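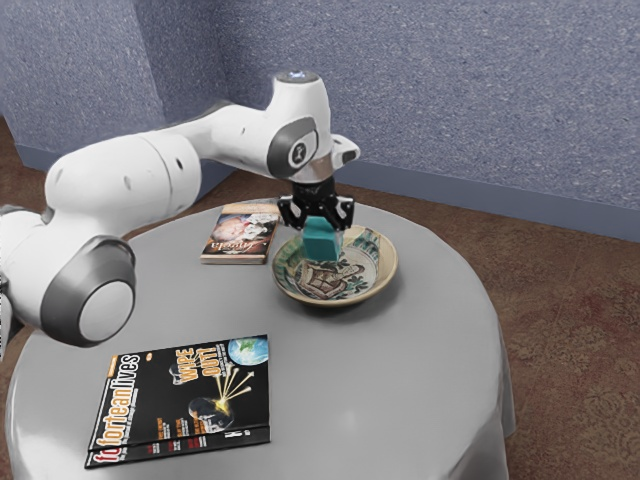 Tablecloth

A tablecloth is a cloth spread over a table, either to protect the surface or to dress it up for a meal. Few household textiles have had such a long and lively career! The same piece of fabric can catch soup at lunch, set the mood at a wedding and end its days as a dust sheet.

Shape and drop

Tablecloths are cut round, square, oval or rectangular, usually to match the table, though a square cloth laid over a round table gives four handsome points. The part that hangs past the edge is called the drop. For everyday meals a drop of 10 inches is common, short enough to stay out of people's laps. Formal cloths hang lower, and banquet cloths often reach the floor. To size a round cloth, measure across the table and add the drop twice.

Materials

Linen is the classic choice and a wonderful one: it takes starch well, and it softens with every wash. Cotton is cheaper and easier to find. Damask, a weave rather than a fiber, has patterns that show and fade as the light moves over them, even when the whole cloth is a single color. Polyester resists wrinkles and rules the rental trade. Oilcloth and vinyl wipe clean.

Under the cloth sits the silence cloth, a thick felt or padded layer that muffles plates and protects the wood from heat. It deserves far more fame than it has.

Regional traditions

The mill town of Clarmont is known for its pale gray table linen, woven with a narrow ribbed border. The Drirker mill there once ran 25 looms, and its older cloths are still passed down in local families. Barajas favors bright embroidered corners, worked in pairs so that 2 facing corners always match. In Derance, a street supper held each June seats 300 people along one run of joined cloths.

Care

Stains come out best when treated fresh. Blot wine with a clean towel, then rinse from the back with cold water. Linen irons most easily while slightly damp. Cloths stored for a long time are better rolled than folded, as sharp creases weaken the fibers.

See also: Napkin, Place mat, Table runner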